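플롤로(Plollo) 법정 취재 나가기 전 점검표, 제 메모까지 붙여서 공개합니다

2021년 8월 19일 수정

연예인 형사 재판을 맡은 지 벌써 5년째인데요, 아직도 법원 갈 때마다 뭘 하나씩 빼먹어요. 지난번 가수 오바디아 리이모 씨 첫 공판 때는 프레스 카드를 사무실에 두고 가서 방청권 줄 맨 끝에 섰습니다(네, 못 들어갔어요). 그래서 데스크의 베아트리스 키마로 선배랑 같이 안전 점검표를 다시 손봤어요. 항목마다 확인 표시를 하고, 밑에 제 말을 조금씩 달았습니다.

1. 출발 전 서류
[확인] 프레스 카드, 신분증, 사건번호 적은 종이
[확인] 공소장 요약본
[미비] 지난 기일 메모
메모: 사건번호는 휴대폰에만 저장하지 마세요. 법정 앞에서 전원 끄라고 하면 그대로 끝이에요. 저는 손바닥만 한 종이에 크게 써서 지갑에 넣고 다닙니다. 지난 기일 메모는 페이스 스와이 기자가 가져간 뒤로 행방이 묘연해서 일단 미비로 적었어요. 페이스, 보고 있으면 돌려줘요!

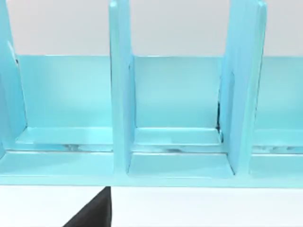 공소장 요약본은 꼭 최신본인지 보세요. 리이모 씨 건은 이번 달에 공소사실이 추가됐는데 옛날 요약본을 들고 간 사람이 둘이나 있었거든요. 파일 이름에 수정 순서를 넣기로 했으니 제일 뒤 번호를 출력하면 됩니다.

2. 법원 앞 포토라인
[확인] 비상시 빠질 방향 미리 정하기
[확인] 발판 사다리 잠금장치
[주의] 바닥 케이블
메모: 피고인 차가 도착하는 순간 다들 앞으로 확 쏠려요. 팬들까지 오면 더하고요. 지난 공판 날에는 법원 쪽 집계로 1,357명이 왔다는데, 저는 제 앞사람 배낭밖에 못 봤습니다. 사다리는 반드시 맨 뒷줄에 놓고, 잠금장치는 올라가기 전에 손으로 한 번 눌러 보세요. 케이블은 테이프로 붙여도 한 시간이면 들뜨니까 중간에 또 봐야 해요. 위클리프 므와큐사 선배는 작년에 여기 걸려서 발목을 삐었고, 그 뒤로 테이프를 두 통씩 챙깁니다.

3. 법정 안
[확인] 휴대폰 전원 끄기(무음 말고요)
[확인] 녹음기는 보안검색대에 맡기기
[확인] 출입문 위치와 비상구
메모: 재판장마다 노트북 허용 여부가 달라요. 에스더 비워트 변호사님께 여쭤봤더니 애매하면 법정 경위에게 먼저 물어보라고 하셨고, 저도 그게 제일 속 편하더라고요. 방청석은 통로 쪽을 권해요. 선고 나오면 바로 나가서 전화해야 하는데, 안쪽에 앉으면 무릎 여덟 개를 넘어야 합니다. 가방은 통로에 두지 말고 의자 밑에 넣으세요. 누가 급히 나가다 걸리면 큰일 나요.

4. 기사 송고 전
[확인] 혐의와 유죄 구분
[확인] 피고인 측 입장 들어갔는지
[미비] 피해자 쪽 신원 노출 점검
메모: 무죄를 주장했으면 무죄를 주장했다고 쓰면 됩니다. 제목에서 "거짓말"이라고 단정하면 곤란해요. 제가 초년에 그랬다가 정정보도를 썼는데 지금 생각해도 얼굴이 화끈거려요. 분량은 속보 245자, 종합은 2,000자 안쪽이고요. 신원 노출 점검을 미비로 둔 건 동네 이름을 어디까지 써도 되는지 아직 답을 못 받아서예요. 답 오기 전까지는 구 단위도 쓰지 않습니다.

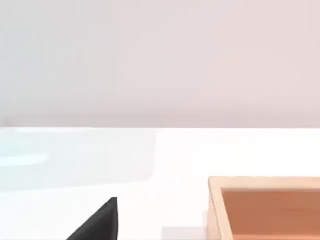

5. 끝나고 나서
[확인] 복귀 문자 데스크에 보내기
[확인] 협박성 쪽지나 댓글 있으면 캡처해서 보관
[주의] 혼자 주차장 가지 않기
메모: 유명인 재판은 판결이 어느 쪽으로 나도 화난 분들이 있어요. 험퍼리스(Humphreys) 주차장은 저녁에 꽤 어두우니까 다른 매체 기자들하고 시간 맞춰서 같이 내려가세요. 댓글은 읽지 말라고들 하지만 저는 읽어요... 대신 위협으로 느껴지는 건 답글 달지 말고 캡처부터 하고 베아트리스 선배한테 넘기기로 했습니다.

다음 기일 전에 1번과 4번 미비 항목은 제가 다시 확인해서 여기 고쳐 놓을게요. 빠진 항목이 있으면 댓글로 알려 주세요.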